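We use cookies to measure how this site is used. By continuing to browse you accept our cookie policy. Accept | Manage settings

Worktop and bench inspection checklist, with comments

Site: Vaughan Building, ground floor
Sheet reference: 2289
Interval: every June, and after any relocation of benches
Applies to: fixed worktops, free-standing tables, side panels, wall-mounted shelving and the sockets serving them

Entries are marked P (pass), A (action needed) or N (not applicable). Comments are compulsory for every A. A bench with an open A in section 2 or section 4 stays out of use until the item is closed and countersigned.

1. Access and floor

1.1 Walkway clear to a width of 800 mm along the main side of each bench. P
Comment: Measured at the narrowest point, with stools pushed in. The bench nearest the store door passes only if the waste bin stays on the left of the door. Floor tape has been renewed.

1.2 Floor covering free of lifting edges, loose tiles and trailing leads. A
Comment: One vinyl seam lifting beside the sink. Cut back and re-bond. Temporary tape is not acceptable after the next wet clean, as the adhesive softens and the edge becomes a worse trip than it was before.

1.3 Nothing stored below benches within 200 mm of a heater. P

1.4 Exit route signs visible from a seated position. P
Comment: Previous sheet recorded this from standing height only. Checked again from a stool at each bench.

2. Structure

2.1 Legs and feet level, locking nuts tight. A
Comment: Mitau bench, rear right foot, nut found finger-loose. Tightened during the inspection but left as A, because the same foot was recorded loose last June. Replace the nut and washer. If the thread on the foot is worn, replace the foot as well.

2.2 Worktop does not rock under hand pressure at any corner. P

2.3 Load plate fitted and legible. A
Comment: Two plates have been painted over. Order replacements from Praditz, same pattern. Do not scrape the old ones, the figures underneath are stamped shallow and come off with the paint.

2.4 Fixings between worktop and frame present and complete. P
Comment: Checked from below with a torch. All 8 fixings present on the Mitau bench. The Sallus tables use clips; check that each clip is fully home by pushing, not by eye.

2.5 Side panels upright and secure. P
Comment: Panels should not be used as a handhold when getting up from a stool. A gap at the foot of a panel is acceptable if a sheet of card will not pass through it.

3. Surfaces

3.1 Worktop free of chips, cracks and open joints. P
Comment: Patterned surfaces need a low-angle light. Veining hides hairline cracks, and a crack that follows a vein for part of its length will be missed from directly above. Run a fingernail across anything doubtful.

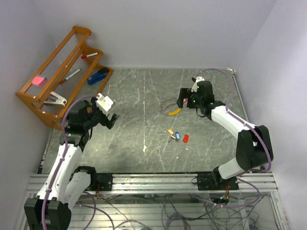
3.2 Front edges smooth, no burrs or sharp corners within reach. A
Comment: Burr on the front edge of one Sallus table, left end. File and fit an end cap. Inspectors should wear light gloves for this item and draw the hand along slowly in both directions — a burr is often felt one way only.

3.3 Surfaces clean, no residue from adhesive or cleaning products. P
Comment: The lemon cleaner leaves a film which makes paper slide. Use the plain one. The store still holds part of a box of the old product, to be used up on floors.

3.4 Heat marks. N

4. Electrical

4.1 Socket outlets firmly fixed, no cracks or scorch marks. P

4.2 Leads undamaged along full length, plugs in date. A
Comment: One desk lamp out of date, removed to the store and labelled. The lamp itself appears sound and may be returned once tested.

4.3 No extension lead plugged into another. P
Comment: Second year running without a fault under this item. The extra outlets fitted along the back wall have dealt with it.

4.4 Isolator reachable without leaning over the worktop. P
Comment: Reach tested from the walkway. Keep the 800 mm clearance in 1.1 in mind when placing chairs, as a chair back can put the isolator out of reach even where the bench itself complies.

5. Shelving

5.1 Brackets tight to wall, no movement under load. P

5.2 Heavy items on the lowest shelf. A
Comment: Paper stock has crept back to the top shelf. Moved down. Label the shelf edge.

5.3 Shelf lips fitted where the shelf is above shoulder height. P

Close-out

Items 1.2, 2.1, 2.3, 3.2, 4.2 and 5.2 are open. Item 5.2 needs only the label. The Mitau bench is out of use under 2.1, and the benches with painted plates under 2.3. The lamp bench may be used without the lamp, the lead having been removed from the area.

File the completed sheet with the previous one, and carry any repeated A forward in full — do not write "as before".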